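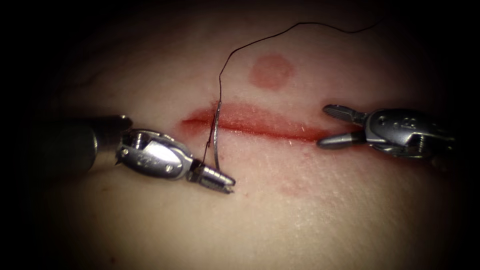

Vummont suturing planner: common questions

What does the planner control?
Both instruments. It chooses entry and exit points along the wound, plans the needle arc and decides when to hand over. Joint control stays with your own driver.

How does it find the needle?
The Keltanis module fits a curve to the visible metal and uses the thread as a second cue. If the fit is poor it holds position and tries again, up to 8 times, then stops and asks for an operator.

Can I use my own camera?
Yes, if it delivers at least 10 frames a second. Run the calibration tool again after any change of lens.

What was it trained on?
3,449 labelled frames from the Usdale bench, all on practice skin. Of these, 3,287 are in the public download — the rest are held back for testing.

Why does the plan change halfway through a stitch?
Skin moves when the needle pushes on it. The planner redraws the path whenever the wound edge shifts by more than the limit in your settings file.

Is it cleared for use on patients?
No. It is for bench research only.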